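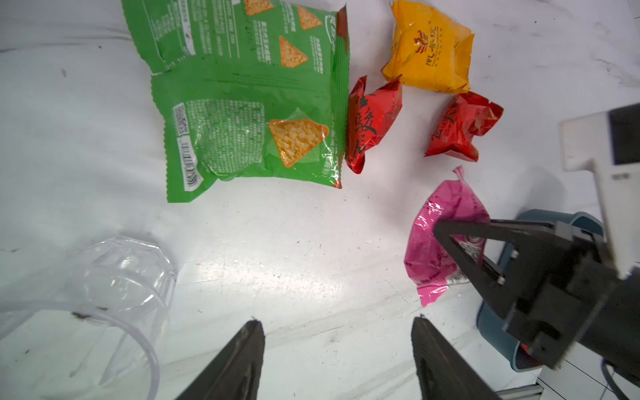

Ticket 200: Temton election map stuck on old results

Hi again! I run the little news page for Grellis, and I'm using the Temton live map for the runoff count. The totals for Dinar district froze at 2 a.m. and haven't budged, even though the election office kept posting new numbers all night. Every other district updates fine, so it's just that one (of course it's the one everybody is fighting over).

What I've tried so far
Cleared the cache, logged out and back in, swapped browsers. No change. Then I deleted the feed and added it again – now the map shows 47 precincts reporting and the table under it still says 17.

Update, 6 a.m.
I switched the source over to the Teuber feed and the table caught up right away! The map colors are still wrong, though, and readers are writing in to say I'm hiding the opposition's lead. Can you force a refresh on your end? I've put a note on the page for now – please leave this ticket open until the map matches.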